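The Butside Kitchen Letter
10th September

Do you need the Mellow sharpening plan? 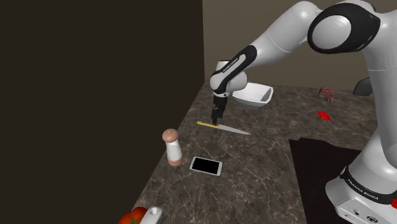

What they are selling

A flyer from Mellow went through most of the doors in Butside last month, and several of you have written in to ask if it is worth the money. The offer is simple enough. You pay $144 a year, a van comes by every six weeks, and your kitchen knives go away dull and come back sharp. The flyer says a dull knife is the most dangerous thing in your house. I have a basement staircase that would like a word about that.

I don't doubt that a sharp knife is nicer to use. A tomato will tell you that in two seconds. My trouble is with the six weeks. Where does that number come from? I called and asked, and was told it was "based on average household use." I asked whose households. The woman on the phone was polite and said she would find out, and I have not heard back.

The 950 customers

The flyer also claims that 950 customers in Sternton "noticed a difference" after the first visit. I would hope so. If somebody took my knives away and brought them back exactly the same, I'd notice that too, and I'd want my check back. What I would like to know is how many were still paying in the second year, and the flyer is silent there.

Rosalie Lehner on Dawber Street signed up in June and gave me her side of it. She likes the service. The edges came back good, the driver was on time, and she has arthritis in both hands, so doing it herself is out. She also said that by the second pickup she couldn't find one knife in the block that needed anything done. She sent them anyway, as it was already paid for.

That bothers me more than the price. Sharpening takes steel off the blade. Not much each time, but it doesn't grow back, and eight or nine trips a year to a powered wheel is a lot for a knife that mostly meets onions.

What it costs otherwise

Liam Hulme at the hardware counter will do a kitchen knife for $12 while you wait, if he isn't cutting keys. Three knives once a year is $36. Twice a year is $72, half of what the plan costs, and I can't think who around here cooks enough to need it done more often than that. He won't touch serrated blades, and he'll tell you so in a tone.

A plain two-sided stone costs less than one year of the plan and will outlast most of us. It takes an evening to get the hang of and your first try will look scratched up. Practice on something you don't love.

Between sharpenings, a honing rod does more than people give it credit for. A few light strokes on each side before you cook straightens the edge — it doesn't sharpen, whatever the package says. And keep the good ones out of the dishwasher. Glass cutting boards are worse still. I have never understood who those are for.

If you do sign up

Read the back of the form. The plan renews by itself and you have to cancel in writing. There's a limit of six knives per visit, scissors are extra, and I could find nothing at all about what happens if one comes back chipped or doesn't come back. Ask about that before you hand over anything of your grandmother's.

I'd be glad to hear from anybody who has been on the plan longer than a year — good or bad, I'll print it. Notes can go in the box by the library door as usual.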